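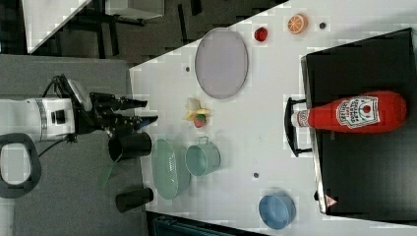
Ticket 3629
Queue: Vasmont robotics club, arm project
Status: Resolved
Priority: 2

Problem as reported
Gripper stops short of closing during the clear-the-table task. The arm reaches the toy fruit fine, the fingers start to close, then they hang partway and the Niltoser control program shows "grip timeout." Started in May after we moved to the new play kitchen set. Happens most with the banana and the strawberry. The plate has not been tried.

Setup
Two-finger gripper, club laptop, Niltoser with the default grip settings. Task script is the Khasawneh Cup practice version, unchanged except for the object list.

Log

3:40 pm. Restarted the program and homed the arm. Opened and closed the gripper with nothing in it, 6 times. No timeout.

3:55 pm. Ran the banana pick. Timeout on the first try. Fingers were touching the banana but it slid out when the arm lifted.

4:05 pm. Checked the cable to the gripper. Connector was seated. Unplugged it, plugged it back in, same result.

4:20 pm. Swapped in a foam block from the old set. Picked it up every time. So the motor and cable are probably fine — looks like a settings problem.

4:30 pm. Found it. The object list still had the widths for the old foam pieces. The script was waiting for the fingers to reach a width they couldn't reach with the banana between them, and the force limit cut in first.

Fix
Measured the new pieces and entered their widths. Raised the force limit from 2 to 4 in the Plendum settings file. Banana and strawberry both picked and placed with no timeout.

Still open
The ketchup bottle is too wide to grab around the base. Try it at the neck end next session, and open a separate ticket if that fails.
Cup pick works but the approach is slow, roughly double the time of the fruit. Not related to this ticket.

Note for whoever changes the object set next: update the widths file before running anything, and save a copy of the old one.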